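Science Corner > Machines and Robots > How a Robot Learns to Set a Table

How a Robot Learns to Set a Table

by Olga Bravo

When you were small, somebody showed you how to hold a spoon. Maybe they put their hand over your hand and moved it for you. After many meals you could do it alone, and today you do not think about it at all.

Some robots learn in almost the same way. The method has a long name, "imitation learning." To imitate means to copy. In this method a person does not write a long list of orders for the robot, such as "move left, go down, close the fingers." The person moves the robot's arms through the whole job, and a computer remembers everything. One such turn, from the start to the end, is called a demonstration.

At the Vulevis laboratory, a team led by Shu-fen Tsang wanted to try this method with a table. They gave the project the name Markisis. The question of the project was simple to say: how many demonstrations does a robot need before it can set a place for one person?

The job has rules, as in a game. There is a bowl, a cup, a spoon and a fork. They must come to their right places near a round mat, and nothing may fall. The robot has two arms, and each arm has a gripper, the part that works as its fingers. A person who guides the arms must learn to think about two hands at once, and this is more tiring than you would believe. Ezequiel Valcárcel, who made many of the demonstrations, says that after a long morning he was dreaming of forks.
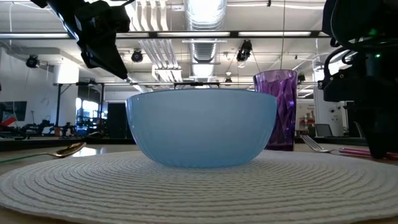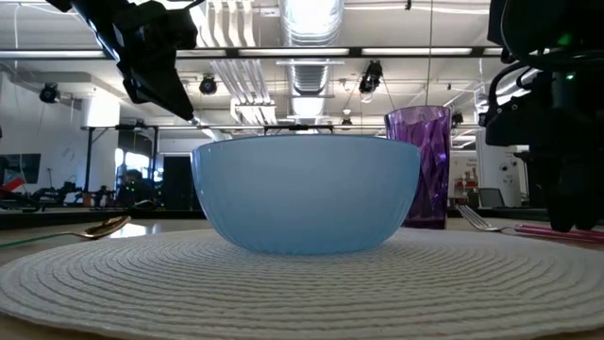

In both pictures the bowl is on the mat, the spoon is on the left and the fork is on the right.

Can the robot just play back one good demonstration, like a song?

It could repeat the same movements, but this works only if every object waits in exactly the same place as before. Move the cup a little to one side, and the gripper will close on air. For this reason the robot must see many demonstrations, each a little different, so it can learn what to do when things are moved.

The team began with 14 demonstrations. Then they let the computer practice with them. Practice for a computer is a strange thing, because the arms do not move at all. The computer looks at a moment from a demonstration and makes a guess: "Where did the arms go next?" Then it compares its guess with the true answer. If the guess was bad, it changes its numbers a little bit and tries with another moment. It does this again and again, through the night, without snacks.

After this the robot had its first test, and it was not a success. It went toward the bowl quite well, but it often stopped beside the fork and stayed there. A fork is thin and lies flat, so a small mistake of the gripper is enough to miss it. A bowl is more forgiving.

So the team collected more demonstrations, until they had 200. Now they changed something every time. Sometimes the spoon began far away, sometimes the cup was turned. Florencio Carrasco also had an idea which I like very much. He asked the people to make small mistakes on purpose and then to correct them. In this way the robot could see what to do when things go wrong -- a perfect demonstration cannot teach this.

In September the collection reached 1,013 demonstrations. The robot was now much better with the fork, and it could try a second time when it missed. The team also noticed that the late demonstrations helped less than the early ones. This happens to people too. Your first ten piano lessons change you a lot, and the next ten change you a little less.

The robot still has problems. If you give it a plate, it does not know what a plate is for, and it may try to take it like a bowl. It has learned one job, and it does not understand dinner.

Try it at home

You need 2 friends, a cup and a spoon. One friend closes the eyes and is the robot. You hold this friend's hands and guide them to put the spoon beside the cup. Do it three times. Now the other friend moves the cup to a new place, and the robot must try alone, still with closed eyes. Then let the robot look, and try again. Talk about what was different.

Related

Why Is It Hard for a Robot to Pick Up a Fork?
What Does a Computer Do When It Practices?
Fulgencio Collado Answers Your Letters About Motors
Build a Gripper from Cardboard and String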